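Arniris Rasar Listening Room System

Overview

The Rasar is a complete playback system for recorded music, supplied by Arniris to libraries, colleges, community radio stations and private listeners. It consists of a belt-driven turntable, a phono stage, an integrated amplifier and a pair of two-way loudspeakers. All four units are tested together before dispatch and carry matching serial numbers. Individual units may be purchased separately where a customer already owns suitable equipment, although the extended warranty applies only to complete systems.

The current version replaces the first Rasar, which was withdrawn in February. Owners of the earlier model may continue to order belts, styli and dust covers from the parts desk.

Turntable

The turntable plays at 33 and 45 revolutions per minute. Speed is selected by a rotary switch at the front left corner, and the belt does not need to be moved by hand. A record clamp is included. The tonearm is fitted and aligned at the Flamolthorpe workshop by the technician whose initials appear on the test card, and customers are asked not to adjust the counterweight before reading section two of the handbook.

The standard cartridge is a moving magnet type with a replaceable stylus. Under normal domestic use the stylus should be changed after 500 hours of play. Institutions lending the system to members of the public may prefer to keep a log sheet beside the unit, and a blank sheet is printed inside the back cover of the handbook.

Amplifier and phono stage

The amplifier has three line inputs, one headphone socket and a single pair of speaker terminals. There are no tone controls. The volume control is a stepped type with 49 positions, which allows staff to return to an agreed level after each session. A maximum level may be set with the key provided. Two keys are supplied and replacements can be cut on receipt of the serial number.

The phono stage is housed in its own case in order to keep it away from the amplifier's transformer. It should be placed on the opposite side of the turntable and connected with the short leads supplied. Longer leads are available but may introduce hum.

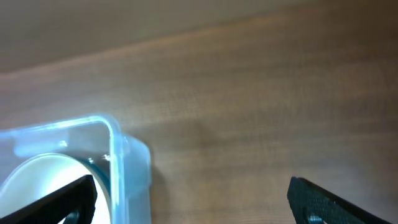 Loudspeakers

The loudspeakers are intended for rooms of small to moderate size and should stand at least 300 millimetres from the rear wall. In rooms with hard floors, a rug between the speakers and the listener is recommended. Grilles are held by magnets and may be left on or off according to preference. The colour of replacement grilles may vary slightly from those originally fitted.

Wainwright stands are recommended for use with these loudspeakers and can be added to any order. Shelf mounting is possible, although some loss of detail in the bass should be expected.

Listening notes

The Rasar was voiced by Tomos Jenkins using records drawn from the Arniris reference library, which now holds 4000 titles. Much of that collection is small-label guitar music, choral recordings and folk, and the system favours a clear and natural midrange over great weight at the bottom. Listeners whose main interest is dance or electronic music are advised to arrange a demonstration before ordering.

Care and cleaning

Disconnect all units from the mains before cleaning. Cases should be wiped with a dry cloth. Spray polish must not be used on the platter, the belt or the speaker cones. Records should be brushed before each play and returned to their sleeves afterward.

Warranty and servicing

Complete systems are covered for five years from the date of delivery. Styli, belts and keys are excluded. Units returned for service must be packed in the original cartons with the transit screws in place. Damage caused by transport without transit screws is not covered.

Orders and demonstrations

Demonstrations are held at the Flamolthorpe listening room by appointment. Visitors are welcome to bring their own records. Enquiries from institutions, including requests for written quotations, should be addressed to Elin Meredith in the sales office.

Specifications and finishes are subject to change without notice. Page last revised 6 October 2023.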